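10/30/23

A mapping account that tracks front-line changes in the Barrientos valley has withdrawn 2,468 entries from its public record after finding that two of its main sources were drawing on the same unpublished feed. The account, run under the name Tultgate, posted the notice without comment and replaced its current map with an older version dated July.

The entries cover reported shelling, roadblocks and troop movements between the town of Drerncombe and the river crossings to its south. Each had been marked as confirmed, a label Tultgate applies when two unconnected sources report the same event within six hours. The notice says the two sources used identical grid references in a large share of their posts, including references that contained the same typing errors.

Tultgate has not said that the events did not take place. The withdrawn entries have been moved to a separate file and relabelled as single-source. Those supported by dated video, or by a statement from either of the warring sides, will be returned to the main record once they have been checked again. The notice gives no date for this.
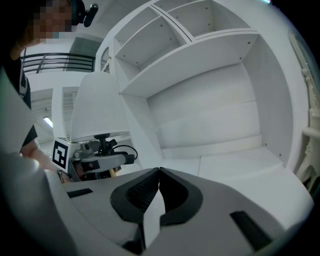 *White wall-mounted shelving with open compartments, behind the tip of a grey hand-held gripper.*

The fault was first raised by Zolano, a small monitoring group that publishes a weekly digest on the conflict. Zolano compared its own list of incidents with the Tultgate record and found eight cases in which a village had been placed on the wrong bank of the river. In all eight, both of Tultgate's sources had made the same mistake. Zolano passed its list to the account before publishing it.

The error has some practical weight. Access to the valley is limited, and few reporters have worked in Drerncombe since the bridge road was closed. Aid planners, newspapers and several research bodies have relied on the Tultgate map to judge which routes are open - often without keeping a copy of the version they used. Anyone who downloaded the data after July is advised to discard the confirmed field and treat all entries for the southern crossings as unverified.

The two sources have not been named. Both post under pseudonyms and neither has claimed to be inside the valley. According to the notice, one has stopped posting and the other has stated that its material came from a closed messaging channel used by fighters on one side. That would place the withdrawn entries under the influence of a party to the conflict, although the notice stops short of saying so.

Tultgate has changed its method. A confirmed entry will now need at least one item of original material, such as a photograph or recording, in addition to a second report. Place names will be checked against a fixed list, and corrections will be logged with the old value kept beside the new one. The older map will remain in place until the review is complete.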